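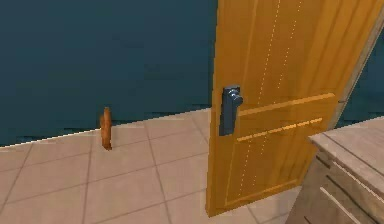
Bedroom door, lever handle side.

So I finally caved and bought the Vanula sheet set in white, after my sister-in-law raved about hers for most of last winter. I've been sleeping on it since November and I have thoughts!

First, the order itself. I got mine through Skurnley, who charge a little more than everyone else but ship fast and don't stuff the box with peanuts. You get a fitted sheet, a flat sheet and one pillowcase in the single size (two would've been nice, Vanula, come on). The label says 500 thread count, which I've stopped caring about. My old Bellamy set claimed a lower number and felt softer right out of the bag. These were stiff as a paper tablecloth for the first few washes, and then one morning I got in and thought, oh, okay, now I get it. They've got that crisp hotel feel without the crackling noise every time you roll over.

I run hot at night, and on that front I'm really happy. No waking up at 3 a.m. to kick everything off. My feet stay cool, and the fabric doesn't cling the way my microfiber ones did (never again, by the way).

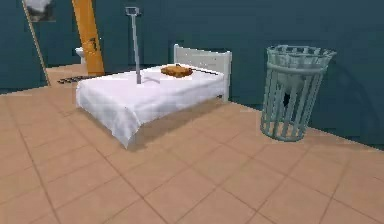
White sheet on a single bed, white headboard behind it.

Now the grumbles. They wrinkle. If you leave them in the dryer past the buzzer you'll be looking at creases all week, and I don't iron sheets, I'm sorry, life is short. The flat sheet is also cut generously, great if you like a deep tuck and annoying if you're folding it alone in a hallway. And one seam on the pillowcase had a loose thread the day it came. I snipped it and it's been fine, but for $117 I'd like my seams finished.

I emailed customer service about the thread and got a reply from Wendell Park, who was lovely and offered me a new pillowcase, which took 41 days to show up. So now I do have two!

Would I buy them again? Yes, in a sale. If you want soft on night one, get the Bellamy. If you're a warm sleeper and can put up with a few stiff nights, go with these. I'm eyeing the Gernura linen set next, once I've talked myself into the price.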